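Unit 4 handout: Stock, reorder points and the two-bin method
Course notes prepared by Oskari Laitinen

Last time we looked at why small firms run out of cheap things more often than expensive ones. An expensive part has an owner, a budget line and someone who signs for it. Tape, labels, pens and cups have none of these. This unit covers simple ways to keep low-cost supplies on hand without spending much time on them.

Terms you need

Lead time: the number of days between placing an order and having the goods on the shelf. Count the days spent waiting for approval too.

Demand during lead time: daily use multiplied by lead time.

Safety stock: extra units held in case use goes up or the delivery is late.

Reorder point: demand during lead time plus safety stock. When stock falls to this level, you order.

Worked case: Leinonen

Leinonen is a small office that buys shipping labels from a supplier called Drerix. At the last count there were 900 labels in the cabinet. The reorder point had been set at 703. The office manager looked at the two figures and did nothing, which was correct. Many students want to order at this stage because the gap looks small. The size of the gap does not matter. The safety stock is already inside the 703, and adding more on top of it means paying for the same protection twice.

What should be checked is whether the 703 is still right. It was worked out in April, when Drerix delivered faster than it does now. A longer lead time raises the reorder point even if daily use stays the same.

The two-bin method

Keep 2 containers of the same item. Use from the first. When it is empty, place an order and start on the second. The second container must hold enough to cover the lead time plus safety stock. No counting is needed, and no software — an empty bin is the signal.

The method works for items that are cheap, used steadily and easy to store. It works badly for anything that spoils or is used in large bursts.

Visual stock

Some items show their own level. A stack gets shorter as it is used.
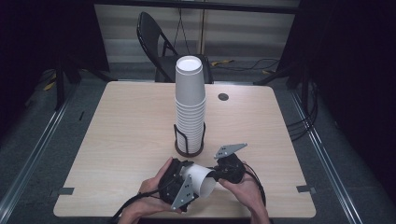 Cups in a wire holder

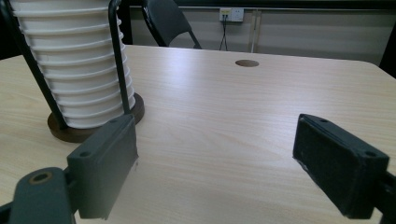 A mark on the shelf or a colored card placed between units can serve as the reorder point. The card should carry the item name, the supplier and the order quantity. Ustari used cards of this kind in its stockroom and dropped them after the cards kept going missing. Guto tied its cards to the shelf and still uses them.

Before next class

Pick one low-cost item at your workplace or at home. Estimate its daily use and lead time, choose a safety stock, and work out the reorder point. Bring the figures on one sheet, with a sentence on how you chose the safety stock. We will compare them in pairs and then start on order quantities.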